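Stückfärbung

Als Stückfärbung bezeichnet man in der Textilveredlung das Färben von Stoffen nach dem Weben oder Stricken. Davon zu unterscheiden sind die Flockfärbung loser Fasern und die Garnfärbung. Wird erst das fertig genähte Kleidungsstück gefärbt, spricht man von Konfektionsfärbung.

Das Verfahren gilt als kostengünstig, da Rohware ungefärbt gelagert und der Farbton erst nach Auftragseingang festgelegt werden kann. Baumwolle wird meist mit Reaktivfarbstoffen bei 60 bis 80 °C gefärbt, Polyester mit Dispersionsfarbstoffen unter Druck.
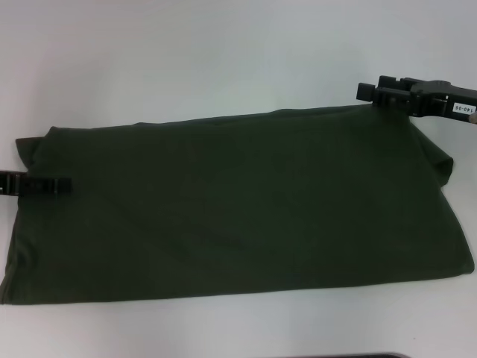 Stückgefärbte Ware ist in der Regel einfarbig. Mehrfarbige Streifen und Karos entstehen dagegen meist aus vorgefärbten Garnen. Sehr dunkle Töne wie Tannengrün, das je nach Lichteinfall fast schwarz wirken kann, erfordern einen hohen Farbstoffanteil und gründliches Nachwaschen. Bei unzureichender Fixierung leidet die Reibechtheit.

Gefärbt wird unter anderem auf dem Jigger, der Haspelkufe oder in der Düsenfärbemaschine. Empfindliche Maschenware läuft bevorzugt im Strang, faltenanfällige Gewebe werden in voller Breite behandelt.

Siehe auch: Färben, Küpenfarbstoff, Farbechtheit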